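Picking stack update: Skenia planner moves to the clutter cell

From the software group, April issue

The Skenia motion planner has replaced the older waypoint scheduler on the clutter cell. The switch covers grasp selection, approach planning and the drop sequence. Gripper firmware and the low-level joint controller are unchanged. Teams that only consume the pick log do not need to do anything, apart from the new field described below.

The main change is that grasp candidates and drop targets are now planned as one problem. The old scheduler picked a grasp first, closed the fingers, and only then asked for a path to a box. In a full basket this gave grasps that were fine at the pick end and awkward at the drop end, with a wrist rotation inserted over the box. Skenia scores each candidate on the full path and drops any that need a wrist turn within the last stretch above the opening.

Drop targets are stored as a center point, an opening radius and an approach axis, one entry per box. The three boxes in the cell have different colored tops, each with a round hole, and the color is used as the lookup key at startup. The hover pose over the blue box is the one we use as the reference pose for drift checks. 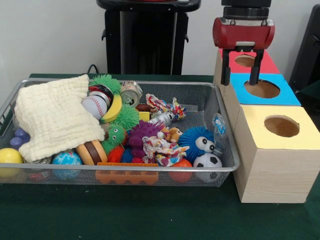 Perception changes

Xenos, the segmentation service, now returns a per-object deformability score along with the mask. The score matters for cloth. A crumpled towel lying over other objects used to come back as several small masks, because the folds and the puckered texture produced strong edges. The planner then proposed grasps on what it took for separate parts. With the new score, adjacent masks above the threshold are merged before candidates are generated, and the merged region gets a single pinch grasp near its highest point.

Spiky rubber balls are the other known problem. The soft tendrils produce noisy depth, and the fitted sphere comes out too large. Xenos now fits to the inner quartile of the depth points and reports the outer extent as a separate margin. The planner uses the inner fit for finger spacing and the margin for collision checks against neighbors.

Objects close to the basket wall are still handled by rule. If a candidate puts either finger inside the wall clearance, the planner tries the grasp again with the jaw axis turned parallel to the wall. If that fails, the object is skipped for the cycle and goes back into the queue with a lower priority. Small rigid items such as building blocks are allowed a tighter clearance, set in the object class table.
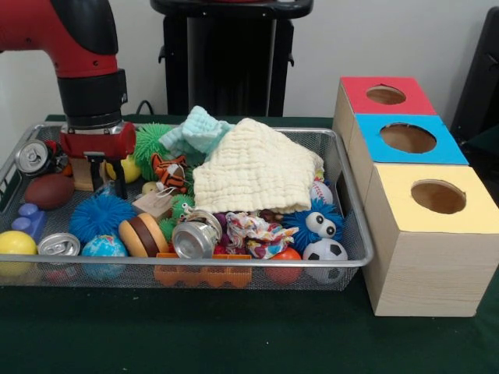

The clearance table can be edited without a restart. Changes are read at the start of the next cycle, and a bad value falls back to the default with a warning in the log. Please do not edit the table on the cell machine directly. Commit to the Ordale config repository and let the sync job pick it up.

Regression results

The replay set holds 2,126 recorded pick attempts. Against this set, the new planner returned a valid plan within the time limit more often than the old scheduler, and median planning time fell to 600 milliseconds. Most of the remaining timeouts involve the merged cloth masks, where the path checker spends too long on the swept volume. A coarser cloth model is in review.

Reflective can ends remain an open issue. Depth drops out on the metal and the grasp scorer treats the gap as free space. Until this is fixed, masks with missing depth over more than a third of their area are held back from planning.

Log format

Each pick record now carries a field named plan_source, with the value joint or fallback. Parsers built against version 2 of the schema will ignore it. Version 3 parsers require it, so update the Flalex client before reading new logs. Records written before the switch will be backfilled as fallback.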